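Lukthorpe Tramway Museum, workshop fault log
Car 22 (Vasić single-decker, four-wheel)
Fault: nearside centre door sticks, then doesn't, then does
Status: open, reopened, closed, reopened

Entry 1
Reported by platform crew in February as "door stiff". Door inspected in the shed, found to be perfectly well behaved. Opened and shut it until my arm got bored. Closed the ticket.

Entry 2
Reopened. Crew say the door sticks only at the Bidura Road stop, only when loading, and only with people watching. Suggested the door might be shy. Suggestion not well received. Took the car down to Bidura Road myself and the door jammed a hand's width short of open, with a pushchair waiting. Apologies to the crew, who were gracious for almost a minute.

Entry 3
Bidura Road is on the curve, so the body sits with a twist in it. Shed road is dead level, so it doesn't. Put packing under one axlebox in the shed to copy the lean and got the fault straight away. Bottom runner is binding against the sill plate at the trailing end. Top hanger looks fine, but it always does. 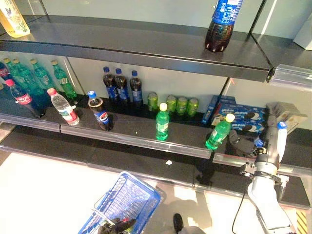

Door off, and the leading roller on the top hanger has worn a flat on its tread, so when the car leans the door drops on that side and the bottom edge digs in. It isn't a big drop, it only has to be the wrong one. For anyone who hasn't had a hanger apart, think of the cola bottle with the red cap lying on its side on the lower shelf: push it one way and it rolls, push it the other and it just sits there and scrapes. Our roller had managed to do both in a single stroke. Trailing roller is worn too, but evenly, like a roller that was brought up properly.

Entry 4
Parts. Drawing 381 shows the roller as a plain bronze bush on a steel pin. What came out of the car is a ball race, so somebody improved it at some point and told neither the drawing nor me. Stores has 100 bushes to the drawing, in a very handsome box. None of them fits. Asked whether we could swap them for something useful and was told they are "correct for the class". So they are. The car is not.

Entry 5
Asen Engineering can turn up new rollers to pattern and want both old ones as samples. Sent them, along with a sketch and a note asking them please not to work from drawing 381. Car 22 stopped meanwhile. Car 19 covering, with its own heater fault, see separate ticket, bring a coat.

Entry 6
Rollers back. Beautifully made, and to drawing 381. Rang Asen. They had found the drawing on our own website and thought it would be more authentic than my sketch. Could not fault the logic. Sent them back with the samples and a firmer note. Have asked for the web page to say "as designed, not as found".

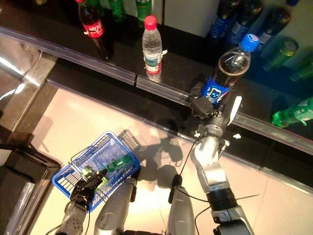 Second set arrived and fits. Runner cleaned, sill plate dressed back where it had been chewed, door rehung with both rollers level. Setting up was the usual misery, as the door wants to be held at a slant while the hanger pin goes in, at much the same sort of angle as that Pepsi bottle in the black gripper, cap up and over to the right, and it wants to be held low down as well, exactly where there is no good place to put your fingers. Got it on the third try. Pin greased, split pin fitted, split pin legs bent properly this time.

Entry 7
Tested in the shed, level and packed, no sticking. Tested at Bidura Road with the car empty, no sticking. Closed the ticket.

Entry 8, 16th October
Reopened. Door now slides so freely that it opens by itself on the gradient leaving Bidura Road. Crew have described this as "an improvement of sorts". The old friction was evidently doing the job of the door catch, which on inspection has a broken spring and may have had one for years. Have held the door shut with a strap and put the car on depot moves only, no passengers. New spring on order, 600 mm length of stock to be cut to suit, with no drawing number quoted to anyone.

Next action: fit spring, check the offside catch while I'm there, then try it again on the gradient. Ticket stays open until the car has done a full day in service with the door doing what it's told.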